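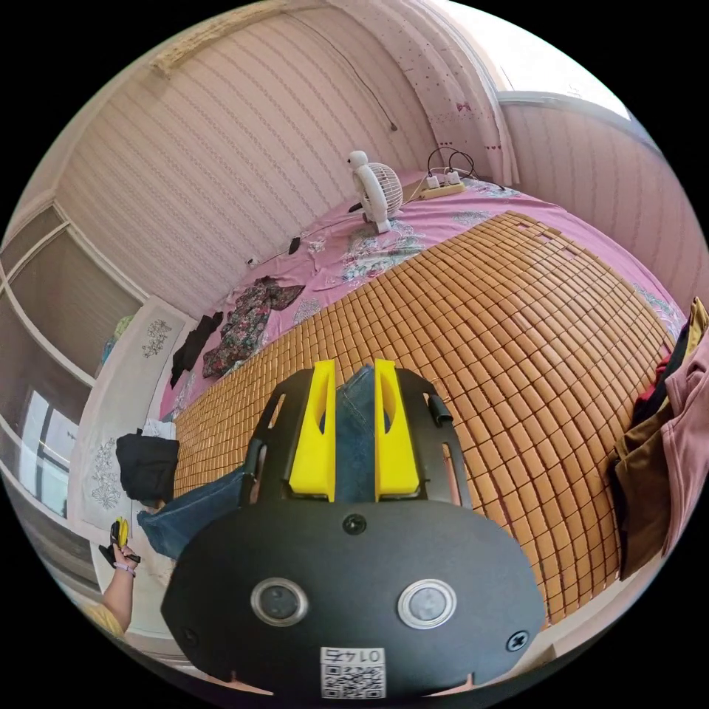

Pour Tina, un lit encombré ne sert plus à dormir, et il faut commencer par dégager la natte. Notre projet Slanina part de cette remarque et traite du rangement d'une chambre d'étudiant, où le ventilateur et la multiprise restent souvent posés sur le drap.
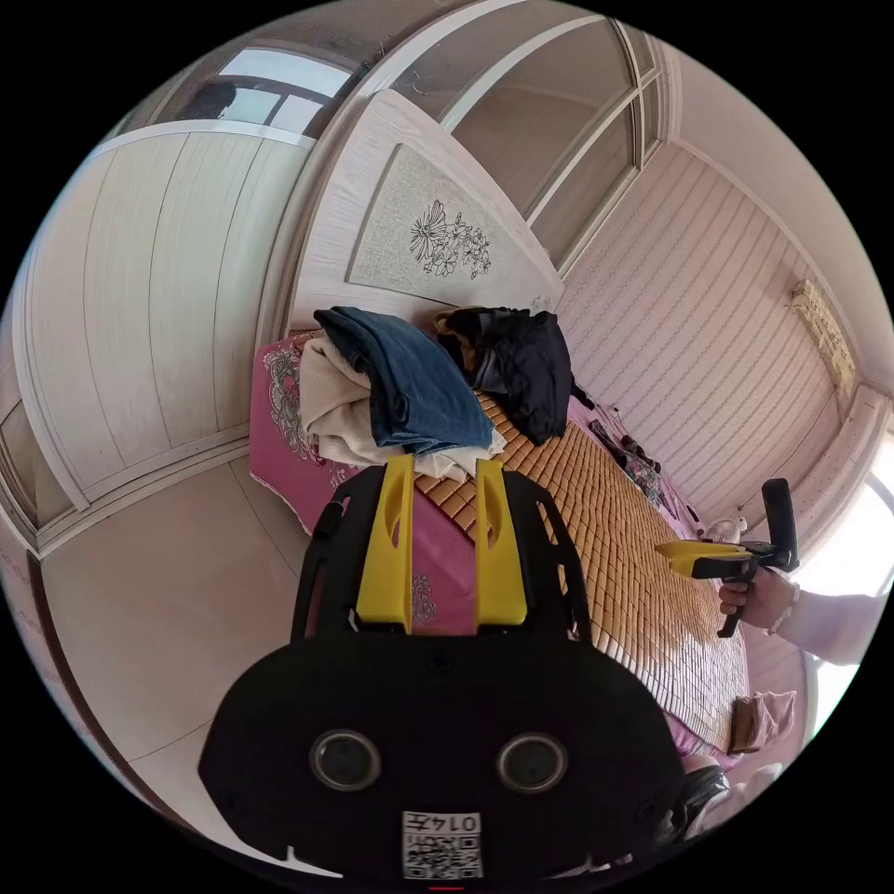 Rapport de projet - groupe Skerkavel - 15 avril 2021

Les vêtements pliés sont regroupés en pile à une extrémité du lit - le vêtement en denim sur le tricot crème. Les câbles seront traités à part, avec un budget de 100 euros.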